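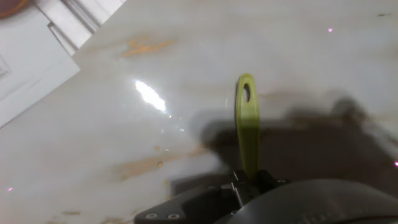 Puvard Spatula Set Review: Three Months of Eggs, Batter and Burnt Onions

Category: Kitchen > Utensils > Reviews

I bought the Puvard set in July after the head came off my old rubber spatula while I was scraping out a bowl of brownie batter. The set has 3 pieces: a wide turner, a narrow jar scraper and a spoon-shaped one with a shallow bowl. I use them most days, for a household of four.

Build

Each piece is molded in one go over a stiff core, so there is no joint between the head and the handle. That was the main reason I chose this set. On my old ones the joint collected food, and the wood inside it went soft and started to smell. After three months these have no smell at all, and I cooked a lot of curry with them.

The handles are flat and a little wider than I am used to. Each one has a slot near the end for hanging. My rail has thick hooks and the slot goes over them without a fight. Cheaper utensils with small round holes never did.

The turner flexes at the front edge and stiffens up toward the handle. It will lift a fried egg without breaking it. It will not lift a large piece of lasagna, and I went back to a metal server for that.

Cooking with them

The jar scraper is the best of the set. It reaches the bottom of a tall peanut butter jar and follows the curve at the shoulder. I also use it to clear the blender, where a wider one gets stuck under the blades.

The spoon is the weak one. The bowl is too shallow to taste from and the edge is too thick to scrape with. My neighbor Theerawat Kaewsai has the same set and uses the spoon for rice, and he likes it more than I do. I tried that and the rice stuck to it.

I left the turner leaning in a hot skillet once while I answered the door. There was no mark on it afterward. I would not do it on purpose.

Cleaning

All three go in the dishwasher. Tomato sauce left a faint orange tint on the turner after the first week, and it hasn't gotten worse. Baking soda paste took some of it off. The surface does pick up lint if you dry it with a cotton towel, so I let mine air dry in the rack.

Compared with the Hedik

I borrowed a Hedik turner from Nkrumah Ayaaba for 2 weeks. It is thinner at the edge and better for pancakes. The handle is round and kept rolling in my hand with a heavy load. The head also pulls off for washing, and I found water in the socket every time. If you mostly make pancakes and crepes, get the Hedik. For general cooking I would pick the Puvard.

Price

I paid 21 dollars for the set. The jar scraper is also sold alone, and if you already own a decent turner, that is what I would buy.

Verdict

Good turner, very good scraper, forgettable spoon. I have bought a second jar scraper and given the spoon to my brother.

Reviewed by Kekeli Tetteh

374 shares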